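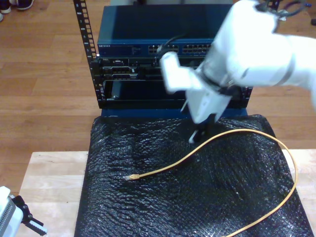 Progress report to the Imlow Fund - cable handling by demonstration
Prepared by Nadine Akl, Trinemex

Print this page
E-mail this page

Dear Huguette,

I am very pleased with how the past quarter has gone, and I hope this report shows why. When we last wrote we had two arms on the bench and a teleoperation set-up that only Edgars could drive without getting cross. We now have three trained operators, a full set of recordings for the first task and a trained model that we have begun to test.

The task itself hasn't changed from the proposal. A yellow network cable lies in a loop on the mat in front of a small rack. The operator, working the arms by remote control, picks up the cable near its connector, turns it to face the switch and pushes it into a named port. It takes a person a couple of seconds and very little thought. For a robot it is a lovely, awkward problem: the cable bends, the plug only goes in one way round, and the last few millimetres have to be felt as much as seen.

Recordings

We have kept 713 demonstrations, all by Edgars Vanags, Aaliyah Cloutier and Sylvie Simard. A further 84 were thrown out, mostly for dropped cables, plus a batch from one Tuesday when the two arms' clocks had drifted apart and the joint readings no longer matched the video. We caught that on the same afternoon, and there is now a clock check at the start of every session.

Sylvie has turned out to have a real gift for this. Her demonstrations are slower than the others but very even, and the model seems to copy her style of approach more readily than anyone else's. We are going to look into that properly, as it may tell us how to train new operators.

The biggest change to the hardware is at the fingertips. The smooth pads we began with let the cable roll just as the plug met the port. We moved to ridged strips in January and the difference was plain from the first morning. The operators now grip further back, on the boot, and leave the clear part of the plug free.

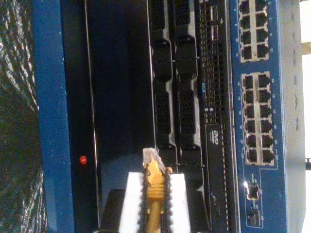 Yellow cable held by its boot between the ridged finger strips, connector towards the rack.

The view from close to the gripper is the one the operators rely on for the final approach, and it is turned sideways compared with what they see across the bench. All three found this maddening for a day or two. Aaliyah asked whether we could rotate it on the screen. We tried that, she preferred it, the other two didn't, so each operator now has a setting of their own. The recordings are stored the same way whichever is chosen.

What the model can do

These are early days, but I can't pretend not to be excited! With the cable laid out in a position close to those in the recordings, the arm reaches, closes on the boot and lifts quite reliably. Lining up with the port is the weak part. It often arrives slightly to one side and pushes against the metal edge, and it hasn't yet learned to back off and try again. Hardly any of our demonstrations show a recovery, because we had been asking people to start over whenever they missed. That was my decision and I would make it differently now.

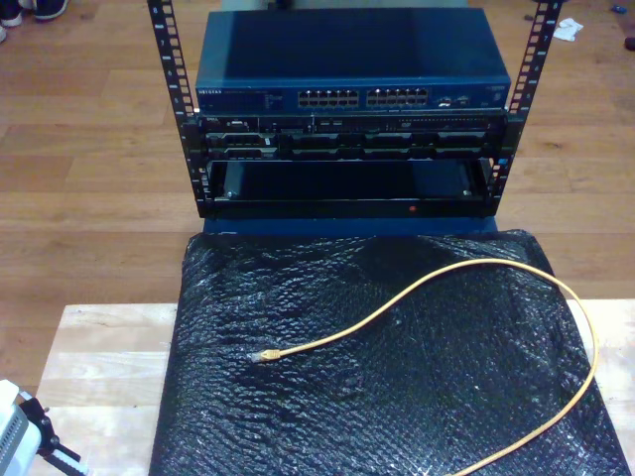 Reading time: 4 minutes

Next quarter

We will record a new set in which operators are asked to miss on purpose, back away and correct themselves. Edgars has written a short guide for this and the first trials will be with Sylvie. We would also like to vary the starting shape of the loop far more than we have. At present it tends to arch up towards the rack and come back down to the right, simply because that is how people lay it, and the model will need to cope with tangles and with plugs facing the wrong way.

After that comes unplugging, which was listed as optional in the proposal. The latch has to be squeezed while the plug is drawn out, and Aaliyah has already managed it by remote control 6 times out of 7. I would love to bring it into the main plan if you agree.

Spending and timing

We are within budget on staff time. The spare fingertip strips from McKinnon cost a little more than planned, and I have moved money across from travel to cover them. The only delay is with the Baresitz force sensor, which is still on order. The work above can go ahead without it, but the comparison between recordings with and without force readings will slip into the quarter after next.

Could you let me know whether the change on unplugging needs a formal request? You would also be very welcome to come and have a go at the controls. Mornings are best, before ten, when the arms are free.

With thanks,
Nadine

Print this page
E-mail this page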